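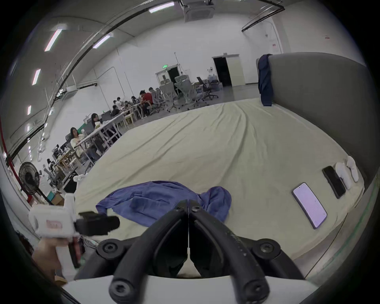
Lining up on the crumpled blue cloth, with the second hand-held unit over on the left.

Folding cloth with the Hakbridge hand-held gripper kit: how I set it up

I've had the Bavix kit from Hakbridge since January, and I keep getting the same message from people who bought one: "My folds come out fine but half my recordings get rejected." Mine did too! So I'm writing down what I do now. It cost me $244 for the pair of grippers, and there's a cheaper single for $184, but you really want two for anything made of fabric.

Before you start

Charge both units overnight. Mine run down at different speeds (the left one always goes first, no idea why). Then squeeze each one open and closed a few times and watch the fingers. They should meet in a clean V. If one side lags, snug up the hex screws at the pivot hubs, just a touch. I overdid it once and had to back everything off again.

Check the cord between the fingers too. It should hang straight and not catch on anything.

Setting up the bed

Use a plain sheet and a cloth in a color that stands out from it. Blue on cream works great for me. I don't iron the sheet or pull it tight, and I leave the cloth in a heap. If you lay it out flat every time you'll end up with 4 hours of recordings that all start the same way, and Haugen, the training software that comes with the kit, will flag them as duplicates.

Doing the fold

1. Hold both units over the bed and wait for the beep.
2. Bring the right gripper down toward the loose part of the cloth with the tips just open.
3. Pinch, lift a few inches, and let the heap fall open.
4. Grab a corner with the left gripper. Go slow here, slower than feels natural.
5. Lay it flat, fold it in half, fold it again, then back both grippers away before you hit stop.

Step five is where my rejects came from. I was stopping while still holding the cloth, and Haugen counts that as unfinished.

Is it worth the money?

I think so, with a grumble or two. The grips get tiring, so I take a break every 2 batches. The printed manual is thin. I also tried the Flustham set, which felt lighter in the hand but kept dropping thin fabric, and I sent it back.

Updated 5 July 2022: added the note about the hub screws.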